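旱冰鞋轮组的选择与更换周期:一个俱乐部会员的整理

发布日期:2022年5月18日
作者:本站站长
分类:装备与保养 > 轮滑

本文就室内速度轮滑所用轮组的选择、安装与更换作一整理,供同一场馆的会员及有意购置新轮者参考。笔者自二月起改用Toltari轮组,在此之前使用Bravo轮组满两个赛季。两者均系自费购买,与厂商无任何往来。文中意见仅代表个人,不构成俱乐部的正式建议。

一、场地条件

讨论轮组之前,须先说明场地。笔者平日训练之Jorniscombe馆,地面为涂层水泥,赛季初重新做过表面处理,抓地力较往年明显偏高。弯道内侧靠近入口处有一段接缝,轮子偏硬时,经过该处脚踝震动较大。比赛则多在Ovimholm馆进行,木地板,漆面老化,外道偏滑,内道因经常有人滑行反而稍涩。

两馆差异甚大,同一套轮子很难兼顾。以往笔者为图省事,全年只用一套中等硬度的轮子,结果是在Jorniscombe馆觉得拖滞,到Ovimholm馆又觉得打滑,成绩上两头不讨好。本赛季决定分馆配轮,所以才有以下比较。

二、硬度与轮径

硬度的选择,一般的说法是体重大者用硬轮,体重轻者用软轮;地面涩用硬轮,地面滑用软轮。这一说法大体成立,但在实际使用中还应考虑滑行方式。蹬地幅度大、习惯深蹲过弯的会员,轮子承受的侧向压力较高,即使体重不大,也可考虑提高一级硬度。反之,动作偏直立、以步频取胜者,用过硬的轮子往往在出弯时失去支撑。

轮径方面,笔者不主张一味求大。大轮在直道上保持速度较为容易,起步却慢,重心亦随之抬高。俱乐部内短距离项目较多,起步后的头几步往往决定名次。若刀架允许,前后轮采用不同轮径的做法也有人尝试,笔者试过一次,感觉前倾过度,未再继续。刀架与鞋体之间的配合比轮径本身更为重要,购买前务必确认刀架所允许的最大轮径,并留出轮与轮之间的间隙。

三、Toltari与Bravo的比较

以下所述为本人使用感受。

Bravo轮组的长处在于稳定。从新轮到磨损中期,手感变化很小,会员在训练中不必反复适应。轮芯与轴承的配合较紧,安装时略费力,但使用中未出现过松动。其不足之处在于回弹偏弱,蹬地之后力量传递不够直接,尤其在疲劳状态下,每一步都显得沉重。

Toltari轮组则回弹明显,直道加速时反应较快。在Jorniscombe馆的涂层地面上,这一特点发挥得最为充分,笔者的单圈节奏较去年更为均匀。不过新轮表面有一层较滑的脱模残留,首次使用前若不处理,第一个弯道便有滑出之虞。建议先在粗糙地面慢滑一段,或以细砂纸轻磨表面后再上场。另外,该轮组磨损至中期以后抓地力下降较快,换位如不及时,内侧边缘会磨成斜面,过弯时有偏移感。

价格上,Toltari一套为550元,Bravo一套为378元。若仅就单价而言,后者占优;若将使用目的计算在内,则应分别看待。以日常训练为主的会员,Bravo已经足够。参加比赛、且有条件备两套轮子的会员,可将Toltari留作比赛及赛前适应之用,平时仍以Bravo训练。笔者目前即采用这一方式。

在Ovimholm馆的老漆面上,两者差距缩小。Toltari的回弹在滑的地面上不易转化为速度,外道超越时尤需谨慎。笔者在该馆的一次分组赛中,因入弯过早发力,后脚外滑,被迫收步,名次由第二退至第五。事后检查轮面,并无异常,应属技术判断问题,不宜归咎于轮组。但若当时使用软一级的轮子,余地会大一些。 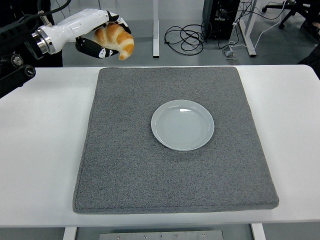 四、安装与换位

轮组到手以后,安装次序虽属小事,处理不当亦会影响使用。现将笔者的做法列出,仅供参考。

首先清洁轮芯内侧,以干布擦拭即可,不宜使用溶剂。压入轴承时应保持水平,听到到位声后用手指拨动,确认转动顺畅。中间的隔套不可遗漏。会员中有人更换轴承后忘记装隔套,拧紧轴杆后轮子转动发涩,误以为轴承质量不佳而退货,实属可惜。

轴杆的松紧以轮子能自由转动而无横向晃动为准。用手握住轮子左右轻摇,如有响声或明显间隙,再紧四分之一圈。切勿以蛮力拧死,铝制刀架的螺纹一旦损坏,修复费用不低于重新购买。

换位的频率,笔者定为每5次训练一次。速度轮滑以左转为主,右脚轮子的内侧与左脚轮子的外侧磨损较重,因此左右对调并翻面是最基本的做法。前后位置亦应调整,最前与最后的轮子磨损速度与中间不同。每次换位后,应低速滑行数圈,使脚感适应新的受力面,再进入正式训练内容。

五、何时更换

更换时机没有统一标准。笔者通常依据三种情形判断:轮面出现肉眼可见的平面或缺口;换位之后偏移感仍未消失;同一地面、同一速度之下过弯开始出现不规则打滑。出现其中任何一种,即退出比赛使用,转为户外慢滑或体能训练之用。

轮体出现裂纹者,应立即停止使用,不论裂纹大小。轮芯与胶体之间若有分离迹象,亦作同样处理。此类问题在高速过弯时后果严重,且会波及后方选手。

六、保存

赛季结束后,轮子宜拆下单独存放,避免阳光直射与高温。长期装在刀架上并以鞋底着地放置,胶体受压一侧会略有变形,次年首次使用时有颠簸感。笔者将轮子按使用阶段分袋,袋外以纸条注明开始使用的月份及所在场馆,查找较为方便。轴承清洗后滴少量专用油,用密封盒保存。此前曾用家用润滑油代替,结果吸附灰尘,转动反而变差,现已不再使用。

七、补充说明

会员中有人询问,初学者是否需要分馆配轮。笔者的意见是暂无必要。初学阶段动作尚未定型,频繁更换轮子会干扰对地面反馈的判断。待弯道交叉步稳定、能够连续完成教练所布置的圈数之后,再考虑第二套轮子不迟。初学者若有余力,应优先购置合脚的鞋与合格的护具,头盔尤其不可借用尺寸不符者。

另有会员提及将不同硬度的轮子混装于同一刀架。此法在部分选手中较为常见,通常将较软者置于受力较大的位置以增加抓地。笔者试用时间尚短,未敢下结论,待下一赛季积累足够训练记录后,另文说明。

读者评论

弯道外侧:请问378元那套是单脚还是双脚的价格?我看到的标价差别很大。

站长回复:系双脚一套,不含轴承。

木地板老会员:Ovimholm馆外道确实滑,去年更甚。建议赛前热身时多走几趟外道,心里有数再上。

滑着看:新轮先在粗糙地面慢滑这一条很实用,我上次就是直接上场,第一个弯便摔了。砂纸用多少目合适?

站长回复:笔者用的是较细的一种,轻磨即可,以表面光泽消退为度。

夜训:隔套那一段说的就是我。轴承已经退了,隔套后来在包里找到了。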